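Firewall rule cleanup: how do you find out which rules are safe to delete?
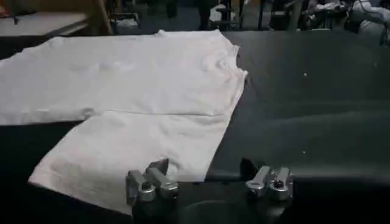 Photo: Clundora

Posted by Thoa Vũ
Monday, August 31, 2020

I have inherited a pair of Zondero firewalls with 3,000 rules on them. The person who wrote most of those rules has left, and the comment field was apparently used as a diary. My favorite says "temporary, remove after December." It does not say which December.

My boss wants the list cut down before our next audit. I turned on hit counting and found 168 rules with no hits at all, which sounded like a nice easy win until I remembered that I only turned it on three weeks ago. Some of those could be for year-end jobs, or the backup link, or something that only wakes up when the main site goes down.

Is there a sane way to do this? I can export everything to a spreadsheet. We also have Plalletport for change tickets, but half the ticket numbers in the rules don't match anything in it.

Ashok Solanki

Three weeks is too short, so leave the counters running. Check whether yours reset on a reboot or a policy push, too. Ours did, and I spent a happy month believing that payroll didn't use the network.

While you wait, look for shadowed rules. Those are rules that can never match because a broader one higher up catches the traffic first. They will show zero hits forever, and you can prove it from the export without asking anyone. Do watch the order, though. If the rule on top is an allow and the one underneath is a deny, somebody probably meant to block something and didn't. Deleting the deny won't change the traffic, but you'll want to know about it before the auditor does.

For the rest, disable first and delete later. I do small batches, with the date and my initials in the comment, and I keep them disabled through one full year-end close. Save a copy of the config before each batch and keep it somewhere you can reach when the firewall is the thing that's broken.

On the missing tickets: sort by destination and ask whoever runs that server. You'll get "I think we need that" a lot. Ask them to put it in writing with an expiry date, and the need sometimes fades.

Disaster rules are the exception. Get the failover plan, assuming there is one, and tag every rule it depends on before you touch anything.

Güneş

just disable all 168 on a friday and see who calls. we did 200 that way and only got 3 calls

Thoa Vũ

Thanks, Ashok. The counters do reset on a policy push, and we push every Thursday, so my three weeks of data is really four days. Starting over with a nightly export.

Güneş, who were the 3 calls from?

Güneş

the ceo, the ceo again, and the door badge people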